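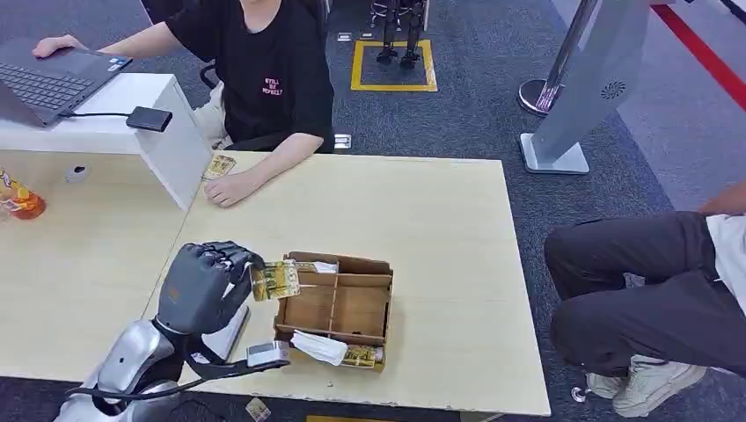

Packet held over the tray, left-hand end. Desk task, stage 2.

LOWTHER TRAY TASK SET
For school clubs, college classes and the Mekgate student challenge
Stock code 1294
Price 436 pounds, VAT and UK delivery in

In stock. Last updated 15 October 2019

Pick a packet up, put it in the right compartment, don't squash the tray. That's the task. Takes a minute to explain and most of a term to get working well, so plan your club nights round that. Comes ready for the Mekgate desk task but plenty of clubs buy it for ordinary lessons and never enter anything.

Works with any robot hand that can pinch. Five fingers, three fingers, a plain two-jaw gripper off the bench, all fine. We don't supply the robot or the hand. Please read that twice, we get the phone calls.

What you get
- cardboard compartment trays, flat packed, fold up by hand
- spare dividers
- practice packets, thin card
- roll of yellow floor tape
- task sheets for stages 1 to 3
- score sheets (photocopy as many as you like)
- teacher notes, stapled

Not in the box: tables, laptop, camera, cables, robot.

Stages
Stage 1, one packet, one compartment, any orientation. Driven by a student by hand, remote control, whatever you've got.
Stage 2, packet goes where the card says. Operator can look but can't touch the desk.
Stage 3, as stage 2 but running from the students' own recorded runs or own code. No hands on the controls once the clock starts.

Start everybody on stage 1. Even the sixth form. Thin packets are harder than they look, fingers come down on the desk first and teh packet slides. Lifting by the short edges helps. So does slowing down.

Floor marking
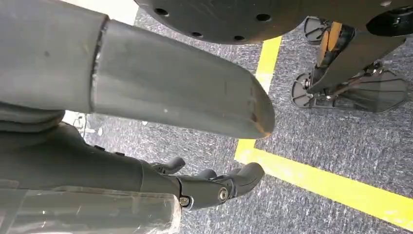

Forearm cover and black hand from the wrist camera, tape corner on the carpet.

Tape comes in the set because the Kikden rules ask for a marked square for any standing robot. Bright yellow, shows up on grey carpet, shows up on a cheap camera as well. Mark the square before the robot goes in it. Press the corners down hard with a shoe. On carpet tile it lifts if you run it across a join, so shift the square over a bit.

Length on the roll is enough for one square and a start line. Two robots, order a second roll. Replacement rolls are on the spares page under Kikden sundries.

Camera work
If your club has a wrist camera, use it, if not a phone on a clamp does stage 1 and 2. Wrist view is good for the last bit of the grasp and not much else, the forearm takes up a lot of the picture and you lose sight of where the tray is. Most teams end up wanting a head or overhead view too. 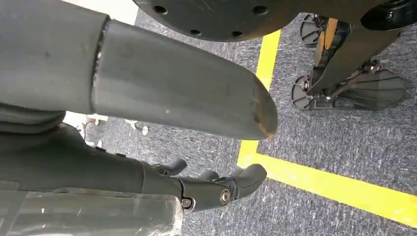
Check the view with the arm in its rest position before any scored run. Save a still. Then if someone knocks the mount you've got something to compare it with, and you aren't arguing about it halfway through a session. Teacher notes have a half page on this. Keep the stills in the same folder as the runs, named by run number, or you will never find them.

Wear and tear: trays are cardboard. They go soft. A heavy hand will fold a divider in one evening. Spare dividers fit all trays sold since November, older Plovgate trays had a wider slot and the new ones rattle about in those.

Setting up the desk

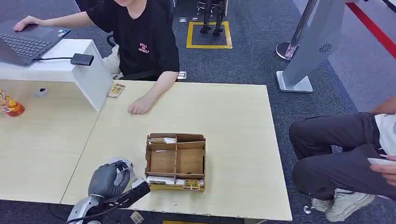
Table height isn't fixed in the rules, but it needs to be the same for practice and for the scored run. Classroom tables are fine. If one is too small push two together and keep the tray on a single table, clear of the seam. Laptop goes well off to the side, propped partly on a stand like the white one, which leaves the desk round the tray free for the hand to come in at the near edge. Operator sits on the far side. Drinks off the desk on scored runs please, the task sheet does say so. Gold packets are easy to spot against brown card, white ones less so, worth mixing them once a team is confortable.

Allow 3 students to a set. One operating, one scoring, one resetting the tray. Swap every run.

Ordering
School purchase orders accepted. Put stock code 1294 on the order, not just "tray set", there's a Lowther storage tray as well and it is a completely different thing. Returns fine if the trays haven't been folded.

Spares sold seperately: tray pack, divider pack, packet pack, tape.

Mekgate entry is through the Mekgate site. Buying the set doesn't enter you.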